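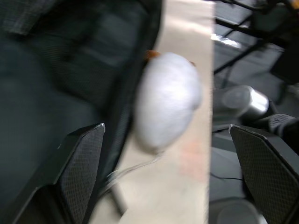 Soltani Kitchen Goods
Home > Pots and pans > Rice pots

Jelurau Rice Pot, 21 cm

Price: $80
In stock in the shop and online

The Jelurau is a heavy pot for making rice with a golden crust on the bottom, in the way it is made in Iranian homes. It comes with a lid, a cotton cover for the lid and a small booklet with recipes. It is made for the stove and can go also in the oven, without the cotton cover.

We have sold many rice pots in our shop in Tultimham and most of them were good for plain rice. The crust was always the difficult part. In a thin pot it becomes black in the middle and stays white at the side. In a big restaurant pot you must cook for the whole street, or the layer is too thin and breaks when you turn it. The Jelurau has a thick bottom and straight walls, so the heat goes up slowly and the rice comes out in one piece, like a cake.

Details

Material: cast aluminum, nonstick inside, enamel outside
Diameter: 21 cm, measured inside at the top
Volume: 2 liters
Lid: domed, same material as the pot, with steel knob
Handles: two, short, riveted
Stoves: gas, electric coil, glass top. Not for induction.
Oven: yes, with pot and lid only
Dishwasher: no
Colors: dark green, cream
In the box: pot, lid, cotton cover, booklet

How much rice does it make?

The pot is right for 3 cups of dry basmati, which in my family is a dinner for four persons with a little left for the next day. You can cook less. With one cup the crust is still nice, but it will be low and you should make the cooking time shorter. Please do not fill it to the top, the rice needs space to become long and the steam needs space to go around.

Why there is a cotton cover

When rice is steaming, the water collects under the lid and falls back in drops. The rice on top then becomes sticky. At home my mother used to wrap a kitchen towel around the lid and tie the corners over the knob, and I did it too for many years. The cover does the same work. It has an elastic band, so no corner can hang down near the flame, and you can wash it at a normal warm temperature together with your towels. A towel is also fine if you prefer it or if the cover is in the laundry, only tie it well. 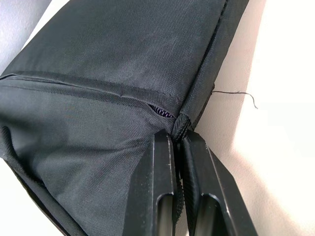
If you never made this kind of rice before, the booklet explains it with all the small steps. The short version is the following.

Wash the rice in cold water until the water is nearly clear. Leave it in salted water for an hour or longer. Boil it in another, bigger pot with plenty of water, like you boil pasta, and drain it when the grain is soft outside and still firm inside. Warm some oil in the Jelurau with a pinch of saffron water. Mix a few spoons of the rice with yogurt and spread it on the bottom, then put the rest of the rice over it with a spoon, in the form of a hill. Make some holes with the handle of the spoon. Close the lid with its cover. Give it medium heat until you hear it sizzle and you see steam at the side, then low heat for 45 minutes.

Before turning, put the bottom of the pot in a little cold water in the sink for a moment. Wait until the pot has first rested off the stove. Put a flat plate on it, hold both together with two dry towels and turn it fast. It is the turning which makes people nervous, but slow turning is what breaks the crust.

For the bottom layer you can also use slices of potato, lavash bread, or lettuce leaves when you want something light. Potato is the most easy for the first time. Bread gets dark quicker than you think.

Other dishes

Customers tell us they use the pot for lentil soup, for quince with sugar and cardamom, and for small stews. All this is fine. We do not advise it for popcorn or for deep frying, and it is too small for a whole chicken. For stews in bigger quantity please look at the Jaltari casserole, it has lower walls and can be used on induction.

Care

Use a wooden or silicone spoon. Metal will scratch the inside and after that the crust will hold on exactly at the scratch. Wash by hand with a soft sponge. If something is stuck, let warm water stand in the pot for the night and it will come off. Do not put the pot empty on a strong flame. The saffron can leave a yellow shade on the cream enamel, especially around the rim, and a paste of baking soda takes most of it away.

Store it with a cloth or a sheet of paper between the pot and whatever you put inside.

The booklet

The recipes in the booklet were written by Mitra Mazandarani, who gives the rice evenings in our shop. There is plain rice with crust, rice with sour cherries, rice with dill and fava beans, rice with green beans and beef, and one sweet rice for holidays. She wrote also a page about the history of the dish: how the crust was at first only what remained in the pot, and how later it became the part offered to guests. The text is in English, with the names of the dishes in Persian also. If you lost your booklet, we can send you a new one by email.

Questions we receive

Can I get the pot in a bigger size?
For now, no. The maker plans a larger one but we have no date from them and do not take orders for it.

My crust was pale. Is the pot defective?
Most probably the heat was too low in the beginning or there was not enough oil. Every stove is different. Try with ten minutes more on the same heat, and keep a note of it, because the right time for your stove stays the same afterwards.

Can I use brown rice?
You can, but it needs a longer boiling first and the crust is more crumbly. Long grain basmati that has been stored some time gives the best result. We have it in the shop.

Does the nonstick wear out?
Yes, with the years, like all nonstick. Ours at home is used several times in the week and is still good.

Can the cover be bought separately?
Yes, also in green. Please ask, it is not in the online list.

Delivery and return

We pack orders on working days. Pots are heavy, so please write a street address and not a post office box. In case the enamel is chipped when it arrives, keep the box and send us a picture by email, and we will replace the pot. Unused pots can be returned within the month. Pots that were cooked in we cannot take back, except when there is a fault.

You can also collect your order in Tultimham during opening hours. In August we are closed for holidays and the online orders wait until we come back.

Rice evenings

People who bought a Jelurau can come once to a rice evening without payment. We cook together, turn the pots and eat what we made, with herbs, pickles and yogurt on the table. Bring your own pot if you like, then Mitra can see how it behaves. Places are limited by the size of our kitchen, so please call the shop first.

Prices and stock on this page were last checked March 2018.

See also: Jaltari casserole, saffron grinder, flat serving plates, long grain basmati in cotton bag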